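I put off learning to clean my hard floors properly for years, and I've got the streaks to show for it. Every time the sun came in low in July I'd see the swipes of my own mop, plain as day, and I'd mop again with even more soap. More soap was the whole problem! The haze was old cleaner, dried on in layers.

So now I use a lot less. A small squirt of a pH-neutral cleaner in a bucket of warm water, and that's it. I like the Visden one, mostly for the smell (sort of like cucumber), but the store brand did just as well when I ran out. No vinegar on real marble or limestone, please. It eats the shine and you can't mop that back on.

**Dry first, always.** I sweep or run a dust mop before any water comes out, otherwise you're just making thin mud and pushing it into the corners. An old T-shirt wrapped over the mop head works fine, and you can toss it in the wash after.

**Wring harder than you think.** My friend Liên Lã watched me mop once and took the thing out of my hands. Damp, she said, like a washcloth you'd put on a fever! I change the water when I can't see the bottom of the bucket anymore.

**Baseboards before floors.** Dark ones show every speck of lint, and I used to do them last and then have to go over the floor again. A dryer sheet picks up the fuzz, and a cotton swab gets into the inside corners.

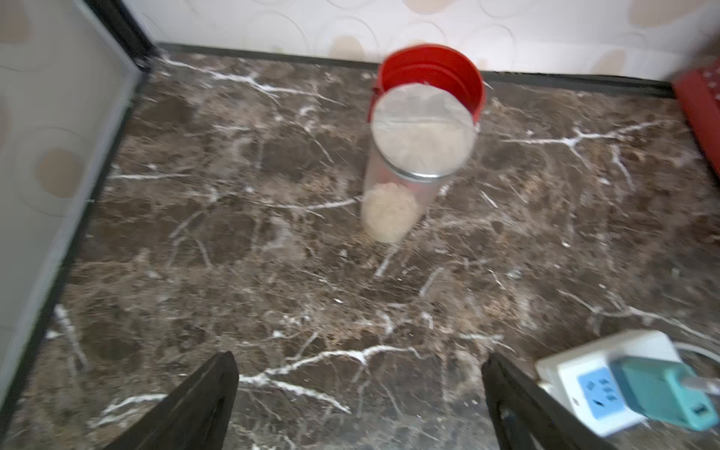 **Go backward, toward the door.** I start at the far wall and work in strips, overlapping a bit, then go over it all with a dry microfiber cloth under my foot. It looks silly and my calves complain, but it took care of the streaks in 14 minutes in my hallway. If yours are still cloudy after that, try one pass with plain warm water and no cleaner at all. Mine needed two.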